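Search this site Go Search tips

Gripper fault on the left arm, and what I did about it

Posted by Panya Chuensuk, 11/05/2024

I lost most of an afternoon to a gripper that would not let go. I am writing it down because the log messages sent me the wrong way, and I would like to find this page the next time I search for them.

The setup is the play kitchen with the pot task. The arm picks a piece off the counter, puts it in the pot, opens, and goes back up. I run it from the Dastora control package with the Furitz driver underneath. It had done 155 cycles since I last changed anything in the config, and I had stopped watching it closely.

The fault went like this. The arm went down into the pot with a piece, got the open command, and kept its jaws closed. Then it started its lift anyway. The pot came up with it for a moment, tipped, and dropped back on the stovetop. The second time it happened I hit the stop button before the lift. The log said "position timeout, joint 7" and nothing else.

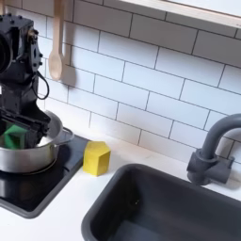 Gripper down in the pot with the green piece, yellow block still on the counter.

Joint 7 is the gripper on my arm, so I assumed the motor was going bad. I swapped in the spare, which took 30 minutes because two of the screws were tight. Same fault on the fourth cycle. I put the old motor back.

Next I checked the cable. I had read on the Flakholm forum that a tired cable can drop packets when the wrist bends, and that this shows up as a timeout. I wiggled it at both ends with the arm powered and the motors off. No errors. I replaced it anyway with one from the drawer. Same fault.

What I should have looked at first was the current. When I finally plotted it, the gripper was pulling hard against something while trying to open. The jaws were opening, hitting the inside of the pot, and stalling. The driver has a limit for that. When it trips, the driver cuts torque on that joint for 2 seconds and reports a position timeout, and the rest of the arm carries on with its path. That last part is the real problem. A stalled gripper should stop everything.

The reason it hit the wall of the pot was dull. I had nudged the pot during cleaning and not put it back on its mark. It was off by 15 millimeters. The drop point in my script is a fixed position, so the arm went where it always goes and the pot was not centered under it. 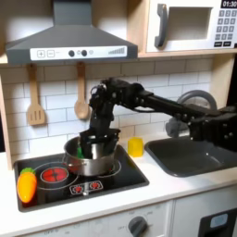

My script had no check between "open" and "lift", and that is my own mistake. It sent one, waited a fixed time, and sent the other. I had also set the lift straight up at full speed, which is fine over a bare counter. Over a stovetop it means that whatever the fingers are caught on goes up too, and with the forearm stretched out past the sink and faucet and the fingers down inside the pot, there is not much room for it to go wrong gently. The range hood and the two wooden utensils hanging under it are also up there. I had never put any of those in the collision model, only the counter.

Changes so far:

- After "open", the script reads the gripper position. If it is short of the target, the whole arm holds and waits for me.
- A torque cutoff on any joint now stops the path. This needed a small patch to the driver wrapper.
- The first part of the lift is slow.
- The hood and the faucet are in the collision model as plain boxes.
- Tape on the stovetop for the pot. I have not done this one yet.

I also moved the stop button to the near side of the table. On the first fault I had to reach past the arm to get to it, and I should not have been doing that with the motors on.

I tested the new check by shifting the pot on purpose. The arm held in place with the jaws stalled and the log gave a message I could understand. I then powered the gripper down and opened it by hand. It has not yet had a long run with the changes, so I am staying in the room while it works.

If you use the same wrapper, look at how it handles a cutoff on a single joint before you trust it. I will post the patch when I have cleaned it up.

Recent posts
Wrist calibration on the Chisholm mount
Reading current logs from the Furitz driver
Moving from the old Dastora config format
Notes from May: table height and reach

Last updated 2 days after posting: fixed a wrong joint number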